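Subject: Re: sorting kit on trial, is it worth the money?

Hello all,

Thank you for the patience, I promised this answer in June already. Pichit wrote:

> We are looking at the Flurkutlow kit for our parts recovery bench
> in Landton. The seller says it sorts mixed electronics from one
> tray without special fixtures. Has anyone on the list tried it with
> loose wires? Our wires are the problem, the boards we can manage.
> Pichit Chareonsuk

We have the kit on trial in Hebden for 30 days, and today is day 17. The layout is the one from the manual: a steel tray in the centre with a sheet of paper in it, and yellow plastic trays on both sides. We gave it a round red board, a bundle of coloured wires and a tangle of thin grey ones.

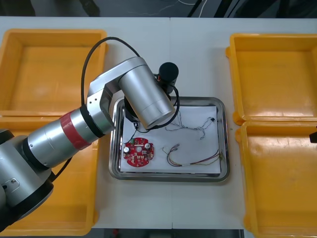

2 min read

The price first, as Pichit will ask. We were quoted $686 per month for the rental, with the software and phone support included. Training is extra. I find this fair for a small shop, but please check if shipping to your province is in the offer. In ours it was not, and we had to ask two times.

With boards I have no complaint. Wires are more difficult. I kept notes for 37 picks of wire bundles and most of them were good, but when a bundle has a connector on a long end, this end hangs far away from the fingers and can catch on the rim of a tray. The fingers have flat, square tips and they hold a thin cable well. I would like to see a softer tip on offer too. The support person at Pidmont told me one is planned, without a date.

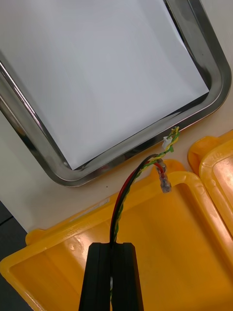
Hebden Repair and Recovery Workshop, Automation Group

Two more remarks. Change the paper when it gets creased, the grey wires are harder to pick from a creased sheet. And save your own positions under a new name before you install the update, we lost ours and needed an afternoon to teach them again.

My opinion at this moment: rent it, do not buy it yet. Pichit, if you send me a small box of your wires I can run them before our trial is over. Write to me off the list for the address.

Kind regards from Hebden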